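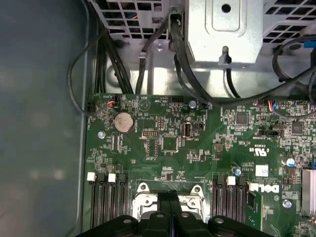
Green motherboard, case open.

I kept a paper ledger for our household for most of my adult life, and in July I finally finished typing the whole thing into a spreadsheet. It came to 2,196 entries. I had guessed almost 2,000, so I was closer than I expected.

The old ledgers were the narrow green kind with a red margin. My aunt, Naa Tsikata, gave me the first one when I moved to Durkanham and told me to write down everything, including bus fare. I did, for a while. Then the bus fare stopped and the groceries got lumped together as "food," and one whole winter is just rent and "misc."

Typing it in was slow. I did a page or two after supper, and I made rules as I went. If I couldn't read a figure, I left the cell blank and marked it yellow. If I couldn't tell what a purchase was, it went in as written. I still don't know what "Beltura, 2 of" was, but I paid $178 for it and apparently didn't mind enough to add a note.

The desktop I used for this is older than some of the entries. It handles a spreadsheet fine. I save a copy to a thumb drive when I finish for the night and keep that in the kitchen drawer - the same drawer where the ledgers used to be.

The ledgers themselves are in a box in the hall closet. My sister thinks I should recycle them. I may do the ones with only rent and "misc" in them. The first one stays, bus fare and all.

Next I want to sort the car repairs by year, starting with the Trurkadska garage receipts.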